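The Plates

I was in the fourth week of my job at Prestska when the box came in, and I still get a little breathless telling this!

Prestska is a secondhand bookstore on two floors, with a third floor we call the Annex and don't let customers into, on account of the stairs. The box was from a house sale in Ellness. Mostly cookbooks. Under the cookbooks was a tall thin volume wrapped in a pillowcase, and when I got the pillowcase off I said a word you aren't supposed to say in the shop.

It was Satis. Not a reprint, the real one, the long poem about the drowned orchard, with the etchings. The Sundaram Press made 200 copies one August and then went out of business, and I had wanted to see one since I was fifteen and found a bad photocopy of the heron plate in a library book. The artist had never illustrated anything before. She was a sign painter! She did 60 drawings for a poem that needed maybe ten, and the press, bless them, printed every one.

I carried it up to the Annex and washed my hands twice.
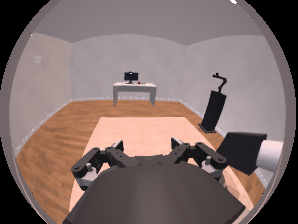

Open hand, nothing in it yet.

The first plate was only water. You turn the page and it's still water, a little higher, and you turn again and there's the top of a pear tree with the pears still on it. She had drawn the lines so fine that they trembled when I breathed. I know paper does that, I know it was me, but I sat there holding my breath and letting it go just to watch the orchard move.

My boss came up at noon to find out why the register was unattended. I held up one finger (rude, I know) and turned the book toward her, and she pulled over the step stool and sat down. We went through it together. She liked the boats best. I liked the ladders, all those ladders leaning on trees with the water halfway up the rungs, and one with a pair of shoes on the top step.

The heron came near the end, and the photocopy had lied to me. In the photocopy it was a black shape. In the book it had an eye, and in the eye, so small I had to get the magnifier from downstairs, was the pear tree from the beginning.

"Oh, look at that," said my boss, and grabbed my sleeve.

We priced it at 600 dollars, which was too low, and she knew it and I knew it. I had 584 in my savings account. I told her so, in a voice I had hoped would be more dignified. She wrote the new number on the slip in pencil, tore off the carbon, and asked me if I wanted a bag.

I did not want a bag. I wanted the pillowcase. I walked home the long way, by the canal, with the whole orchard under my coat.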